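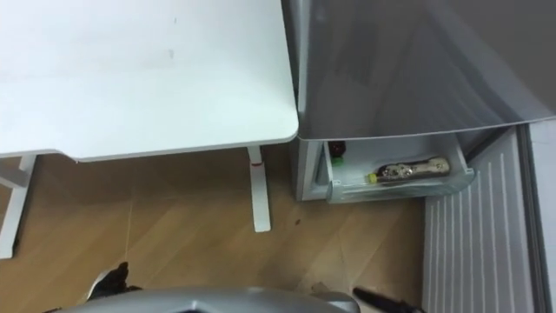

## Rimness 441 Compact Desk

We've been selling the Rimness 441 out of our Boltton shop since November, and it's still the desk we get the most happy notes about! It's a small desk with a white top, made for the corner of a kitchen, a landing, or a studio apartment where every other piece of furniture got there first.

Juraj Štěpánek drew the first version for his own place and kept shaving bits off until he could get past it with a bag of groceries in each hand. The rounded corners come from that version (his hip made the decision, he says).

### What you get

- Matte white top, rounded at all four corners
- Steel legs in white, with a flat foot on each
- Bolts, hex key and 16 felt pads, so there are plenty of spares
- Printed instructions with large drawings

### Putting it together

Allow roughly 30 minutes. Lay the top face down on a blanket, attach the legs finger-tight, then turn the desk over with a second person and tighten everything once it's standing. Pranab Sarkar in our workshop likes to go around the bolts again after a week of use — a quarter turn is usually enough.

### Care

A damp cloth handles nearly everything. For pencil and scuffs, use a drop of dish soap and a soft sponge, and skip the scouring powders, which leave shiny patches on the matte finish. Coffee rings wipe off easily if you catch them the same day.

### Goes well with

The Gornlow stool tucks all the way under, and the Procházka clamp lamp grips the back edge without any drilling. We love that pair together, especially for homework!

### Spare parts

Feet, bolts and single legs are always in stock. Write to Iveta Ondrejka at the parts counter and mention whether your desk is the narrow or the wide one.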